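The Orange Shirt Years

What I learned from owning one color

I own eleven orange T-shirts. I used to own one, a freebie from a charity walk in Filorcombe, and I wore it to paint the bathroom and for nothing else. Then one August I got on a train in it by mistake, still with a streak of white gloss on the sleeve, and a woman across the aisle leaned over and told me it was my color. I have been told many things on trains but never that! I bought two more the next week.

This is a piece about wearing the same thing every day, which I've now been doing for long enough that my friends have stopped bringing it up. I don't mean a uniform in the grand sense, with the black turtleneck and the big ideas. I mean I got tired of standing in front of a wardrobe at ten to seven with wet hair, hating everything in it.

The wardrobe, by the way, was full. I emptied it onto the bed the winter before last and it made a pile I couldn't see over from the other side (I'm short, but still). There were work trousers from a job I left years ago. There was a jacket I bought in Vendulura on vacation, when I was sunburned and in love with the place, and which looked completely mad the minute I got it home. There were four gray cardigans, all of them with the same hole under the same arm. I kept asking myself who had bought all this, and it was me every time.
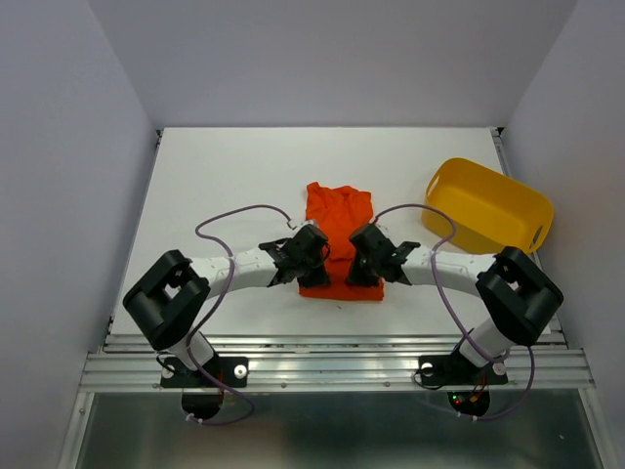 So out it went, mostly. I took six bags to the thrift store and one to my sister, who took out a belt and brought the rest back. What I kept was jeans, a decent coat, two sweaters, one dress for weddings and funerals, and the orange. For the first month I felt a bit naked. People at work thought I was having some kind of episode, and one of them left a card on my desk with a sunflower on it.

Here's what changed. Mornings got shorter, for a start. I'm dressed before the kettle boils now, and I've started eating a real breakfast sitting down, with a plate. I do one load of laundry where I used to do three, and it all goes in together because it's all the same color. I had no idea how much of my life had gone on sorting. My mother sorted into five piles, plus a sixth for things that had to be talked about, and I'd carried on her system without ever once asking whether I liked it.

Money got odd. I kept a notebook for the year before and the year after, on the back pages of an old Nesero diary, and the year before I spent $1245 on clothes. I'd have sworn under oath it was half that. None of it was fancy, either. It was a top here and a top there, a pair of boots that pinched, things I bought on my phone in bed. The year after, I spent $200, and a good chunk of that was the coat getting a new lining.

I should say something about orange, since people always ask. It's not an easy color. It fades toward salmon if you dry it in full sun, and cheap ones go at the shoulders first, so you end up looking as if you've been lightly toasted. Wash it cold and inside out, and for the first few rounds keep it well away from anything white. I learned that last bit the hard way with a set of towels, and they're peach now and they'll be peach forever. The best ones I've found come from Shen, a little shop behind the bus station that does a heavy cotton with a neckband that stays put. They're not cheap. Mine have been through more washes than I'd like to admit and they still sit right.

Oh, and the folding! I never folded anything in my life before this. I was a stuffer. But when every shirt is the same, a drawer of them folded neatly looks so good that I went and got my neighbor to come and see it. She was nice about it. I do the sleeves in, then the bottom up, then over once more, and they stand up in a row like files. On a bad day I open the drawer for no reason and just look.
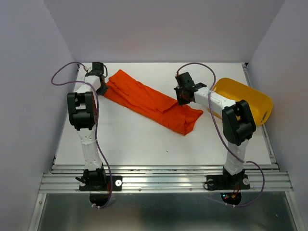
There are downsides and I'd be a rat not to mention them. I'm easy to spot, so I can't duck anyone at the supermarket anymore. In photos of the last two Christmases I look like I've been pasted in from the same picture. A small boy at the hardware store asked me where the paint rollers were, and then so did his dad (aisle nine, as it happens). And there's a kind of fun that I do miss, the trying-on kind, with a friend outside the curtain laughing her head off. I still go along. I'm the one outside the curtain now, holding the bags.

I also broke once. It was a green blouse, silk, in a window, and I walked past it four times in a week before I went in. I wore it to a dinner and spent the whole night tugging at the cuffs and worrying about the soup. My niece has it now and it looks wonderful on her.

I wrote a short version of all this for our local newsletter a while back, which goes out to 3000 homes, and the letters I got were a treat. One man has worn the same style of brown corduroys since he got married. A retired nurse told me she bought nothing but navy for a decade and then, the day she turned seventy, went out and got a leopard print raincoat. Someone else wrote two full pages against me, in very good handwriting, saying that clothes are one of the few cheap joys going and I should be ashamed. I've read that one more than the others. I think she may be right about herself and I wrote back to tell her so, and she sent me a postcard of a parrot.

If you fancy trying it, don't start with the thrift store bags. Pick the thing you already reach for when it's clean, get one more of it, and see how often you wear the pair of them. Give it a month or so. If you're bored stiff, you've got a spare shirt and no harm done. And pick a color you like on a rainy morning – the sunny ones will look after themselves.

I'm due a new one soon. Number four has gone thin at the elbow, which is quite a thing for a T-shirt, but it's one of the long-sleeved ones and I lean on my desk a lot. It'll go in the rag bag, and I'll finally have something to do the bathroom in again.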